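Collecting demonstrations at the Mitgate site: frequently asked questions

Maintained by Catrin Rees. Last revised in October. Send corrections to Henrik Hinrichs.

What is an episode?
One continuous recording of one task, from the start pose to the end pose. It holds the head view, both wrist views, joint positions, gripper commands and the task sentence. If any stream is missing, the upload script rejects the episode.

How many episodes do we have?
The Mitgate set holds 2,181 episodes. Of these, 1,466 have passed review and 136 have been rejected. The rest are in the queue. Vurville keeps its own count and the two sets are merged only at training time.

Where should the robot stand at the start?
Start positions are drawn from the list that the session script prints. Do not choose your own. Operators who choose tend to settle on the same comfortable spot, and the policy then fails when the base is a hand's width away from it.

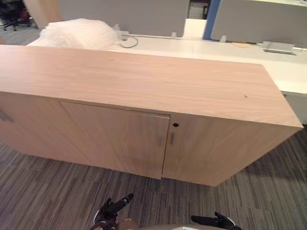

Door tasks are named by door and by handle side, as seen from the robot. Write "open the right door by its left handle", never "open the cupboard". The wording matters on fronts where two slim vertical handles face each other across a seam, as on the low wooden cabinet, because a vague sentence matches either door. A keyhole may be used as a second landmark. Furniture behind the target does not go in the sentence.

Should I tidy the background first?
No. Leave desks, cables and packing material as they are unless they block the base. Move nothing between episodes of the same block.

What counts as a failed episode?
The task sentence is not satisfied at the end pose, or the operator released the controls midway. A missed grasp followed by a successful one is kept and tagged "retry". Retries are useful and should not be deleted. Rajkumari Shukla reviews all episodes tagged this way.

Why are the wrist views partly blocked?
The wrist cameras are fixed and always see some of the hardware. The model receives the same view when it runs, so the blocked area is neither cropped nor masked. Check only that the remaining part of the view is usable and that the lens is clean. 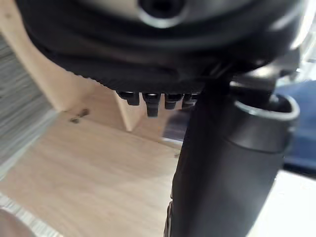

Wrist view with the gripper housing at the top and a pale wooden surface behind.

What about glare?
Some glare is accepted. Reject the episode if the contact point is washed out in both wrist views at the moment of grasping. Do not change the exposure by hand. The setting is fixed for each block and stored in the block header.

How long may an episode be?
The limit is 145 seconds. The recorder stops at that point and marks the episode as incomplete. If a task regularly reaches the limit, ask Shakuntala Dubey to split it into two sentences.

Do I record the approach as well as the grasp?
Yes. Recording starts before the first movement of the base or arms and ends once both arms are still. Do not trim the idle part at either end; the Shukla filter does this after upload and logs what it removed. 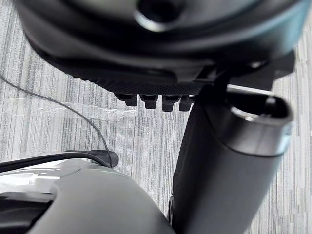
The filter works on joint speed alone. It ignores the camera streams, so a person walking past during a pause will not keep that section in. It can also remove a deliberate wait, such as holding a door still. Tag those episodes "hold" before upload and the filter will skip them.

Can two operators share a block?
Yes, provided the operator field is changed at the handover. Styles differ enough that we balance by operator when sampling. Blocks with a blank field are sent back.

Who can see the recordings?
Staff on the Mitgate and Vurville teams. Requests from Hidville go through Tadeo Herrera. Faces are blurred during the nightly job, which starts at 2 am, and unblurred copies are not kept.

I uploaded a block with the wrong task sentence. What now?
Do not record it again. Open the block in the review tool, correct the sentence and set the status back to "new".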